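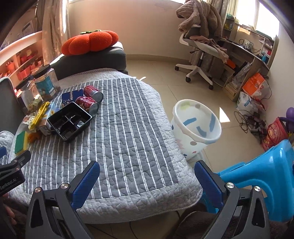 Photo: Thu Vương / Trestance

From: Dwynwen Samuel
To: workplace-automation list
Subject: Re: [workplace-automation] Tidying and the handheld grippers

Bảo Đoàn wrote:
> We're four months into the handheld gripper work at our site and
> the cleaning staff keep asking me what it means for them. Has anyone
> been through this already? I'd like to hear what changed on the
> shift, good or bad, before we plan for February.

Hello Bảo, and hello everyone,

Yes, we have, and I'm so glad you asked! We started at Rinard last year with the same worry in the staff room. Our housekeeping team now spend their mornings recording tidying jobs with the grippers — snack jars, drinks cans, wrappers and a sponge all on one seat cushion, that sort of muddle — and we have 462 recordings so far, 190 of them made by Tài Lò, who did the evening clean for years.

The biggest change is who gets listened to. Tài knows you clear the loose crumbs last, and that a tray with compartments needs holding level if there's anything in it. None of that was written down before. Now the engineers come and ask him (and he tells them, at length!).

It isn't all rosy. Wrists get tired, so we swap people over every half hour and pay the breaks. Nghĩa Tô also pushed hard for a written promise on hours, which we got, and I'd ask for yours before anything else. Two people tried it and went back to ordinary cleaning on the same pay.

I can send you our rota and the wording of the agreement if that's useful. Mornings before ten are best for a call.

Dwynwen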